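3．方法

3.1　対象とした球場と試合

本研究が対象としたのは、独立リーグに準じる地域リーグの公式戦30試合である。試合はオーカー、ピンデール、ヴィエイラ、バストビーの4球場で行われた。いずれもナイター設備を備えるが、記者席の位置と内野の仕様は球場ごとに異なる。オーカーとバストビーは内野が土、ピンデールとヴィエイラは人工芝である。記者席はオーカーのみ一塁側に寄っており、他の球場では本塁の真後ろに設けられている。

対象試合は、リーグが公表した日程表から、公式記録員の配置が事前に確定していたものを選んだ。ダブルヘッダーの第2試合は、開始時刻が前の試合に左右されるため除外した。降雨により規定の回に達しなかった試合も除いている。シーズン終盤の9月に行われた試合は、順位争いの影響で打撃成績への関心が高まり、記録の訂正要請が増えることが知られているが、これを除外すると球場間の試合数に偏りが生じるため、そのまま含めた。

3.2　記録者の配置

各試合には、リーグが任命した公式記録員のほかに、本研究のための第二記録者を置いた。すなわち、同一の試合を2名が独立に記録している。第二記録者は過去に公式記録の講習を修了した者に限り、当該試合に出場する球団との雇用関係がある者は外した。公式記録員と第二記録者は同じ記者席に座ったが、間に席を空け、試合中の会話を控えるよう依頼した。

問題になるのは、球場内の表示である。安打か失策かの判定は、公式記録員が決定した時点でスコアボードに反映される。第二記録者がこれを見てから自分の判定を書けば、両者の独立性は失われる。そこで第二記録者には、打球の処理が終わった直後、表示が更新される前に判定を記入してもらい、その後の変更は別の欄に書くこととした。分析には最初の記入のみを用いた。
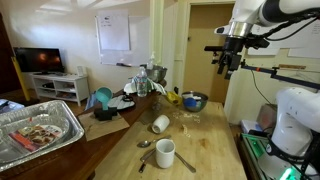

記入用紙は、リーグの公式スコアシートを簡略化したものである。打者ごとに、打球の方向、処理した野手、打者走者の到達した塁、判定の種別を書く欄を設け、右端に確信度の欄を加えた。確信度は「迷わなかった」「迷った」のいずれかに印をつける形式とした。予備調査の段階では段階をさらに細かく分けていたが、試合の進行が速い場面で記入漏れが目立ったため、簡略な形に改めている。

3.3　判定の対象となるプレー

比較の対象は、打者走者が安全に塁に達したプレーのうち、野手が打球に触れたか、触れることが可能な位置にいたものとした。四死球、振り逃げ、打撃妨害は含まない。外野の間を抜けた長打のように、守備側の行為が結果に関与しないことが明らかなものも対象から外した。対象に含めるかどうかの判断に迷うプレーについては、どちらか一方の記録者が失策または野手選択と記入していれば対象に加えることとした。

この基準には偏りがある。両者がともに安打と記入した難しい打球は、対象から漏れる可能性がある。漏れた打球の判定は定義上一致しているので、不一致の件数には影響しないが、一致率を計算する際の分母は小さくなる。この理由から、本稿では一致率を主要な指標とせず、不一致となったプレーの件数と内容を中心に報告する。

3.4　映像による確認

不一致となったプレーについては、球団が保存している試合映像を用いて確認を行った。映像はいずれも中堅方向からの固定撮影と、本塁後方からの撮影の組み合わせである。ヴィエイラのみ三塁側からの撮影が加わる。映像の画質は球場によって差があり、とくにバストビーの外野奥では打球の落下点が照明の陰に入ることがあった。

確認の目的は、どちらの記録者が正しかったかを決めることではない。公認の規則は「通常の守備行為」という表現を判断の拠りどころとしており、その解釈には幅がある。確認では、打球の速さ、野手の初動、捕球時の姿勢、送球の方向を記述し、記録者の間で判断が分かれた要素がどこにあったのかを整理した。記述は著者が行い、その後に両記録者へ個別に送付して、当時の判断の根拠を書面で回答してもらった。

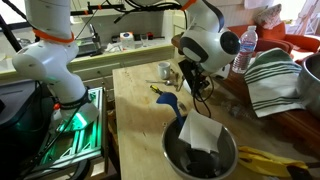
回答の様式は自由記述とした。ただし、映像を見る前に記憶に基づく理由を書き、映像を見た後に補足を書くという順序を守るよう求めている。映像を見た後に自分の判定を改めたいと回答した記録者もいたが、この変更は件数の集計には反映していない。なお、公式記録は試合後の所定の期間内であれば訂正が認められるため、本稿の集計とリーグが公表している成績とは一致しない場合がある。

4．結果

4.1　不一致の件数

30試合を通じて、2名の判定が一致しなかったプレーは11件であった。大半の試合では不一致が生じておらず、一部の試合に複数の不一致が集中していた。不一致が集中した試合は、いずれも安打数の多い試合であり、対象となるプレーの数そのものが多かったことが影響していると考えられる。

球場別にみると、ピンデールで最も多く、4件であった。ピンデールの人工芝は敷設から年数が経っており、打球の跳ね方が不規則であるという指摘が、両方の記録者の回答に現れている。一方で、同じ人工芝のヴィエイラではそのような記述がほとんどみられなかった。土の球場であるオーカーとバストビーの間には目立った差がない。ただし、記者席が一塁側に寄っているオーカーでは、三塁手の前の緩いゴロについて、野手の初動が見えにくかったとする回答があった。

4.2　不一致の内容

不一致の多くは、内野手が打球に追いついたものの一塁でアウトにできなかったプレーで生じた。典型的なのは、遊撃手が三塁側に深く回り込んで捕球し、送球が一塁手の手前で弾む場合である。公式記録員は打者走者の足の速さを理由に安打とし、第二記録者は送球が正確であれば間に合ったとして失策とした。映像では、捕球の時点で打者走者がすでに塁間の半ばを越えていたことが確認できたが、送球が正確であった場合の結果までは判断できない。

外野の飛球に関する不一致もみられた。外野手が打球を見失い、グラブに触れずに落としたプレーでは、規則の文言に従えば失策を記録しない扱いが慣例となっている。しかし第二記録者の一部は、初動の誤りが明らかであるとして失策を付けていた。回答によれば、以前に記録を担当していた別のリーグでそのような運用がなされていたという。講習の内容が共通であっても、実務の経験を通じて異なる基準が身につくことを示す例といえる。

確信度の欄についてもみておく。不一致となったプレーでは、少なくとも一方の記録者が「迷った」に印をつけている場合が多かった。しかし、双方が「迷わなかった」としながら判定が分かれたプレーも含まれていた。後者は、観察の難しさよりも基準の違いに由来すると考えるのが自然である。前述の外野の飛球がこれにあたる。

4.3　有利・不利の方向

本拠地球団の打者に安打を与えやすい、あるいは本拠地球団の野手に失策を付けにくいという傾向は、先行研究で繰り返し検討されてきた。本研究の資料では、公式記録員が第二記録者より本拠地側に有利な判定を下した例と、不利な判定を下した例の双方がみられた。件数が少ないため検定は行っていない。打者に有利な判定が投手には不利に働くことも多く、あるプレーの判定がどちらの球団にとって有利であったかを単純に決められない場合もある。

たとえば、走者を置いた場面での失策の判定は、その後の得点が投手の自責点に算入されるかどうかを左右する。打者が本拠地側であれば安打の判定は打者に有利だが、相手投手の防御率は悪化する。守備側が本拠地である場合には、失策とすれば投手が守られ、野手の守備率が下がる。公式記録員の回答のなかには、投手の自責点を意識しないよう、回が終わるまで得点の区分を計算しないことにしているという記述があった。こうした作業の順序は規則には定められておらず、記録員の間でどの程度共有されているかは本研究の資料からは分からない。

図1　木製の天板の上のマグカップと、2本の白いロボットアーム
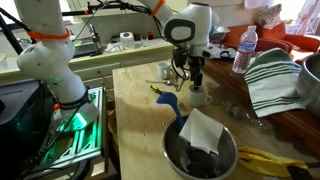
4.4　訂正要請との関係

不一致となったプレーのうち、球団から訂正要請が出されたものは一部にとどまる。要請の有無は、判定の難しさよりも、そのプレーが個人の連続記録や規定打席到達者の打率に関わるかどうかに左右されていた。要請が出されたプレーでは、公式記録員が映像を確認したうえで当初の判定を維持した例と、改めた例がある。改めた例では、変更後の判定は第二記録者の最初の記入と同じであった。

要請の手続きは球団によって慣れの差が大きい。オーカーとヴィエイラの球団は所定の書式を用い、該当する場面の映像を添えていた。バストビーでは試合後に口頭で申し入れが行われ、書面が残っていないものがあったため、この項の集計には含めていない。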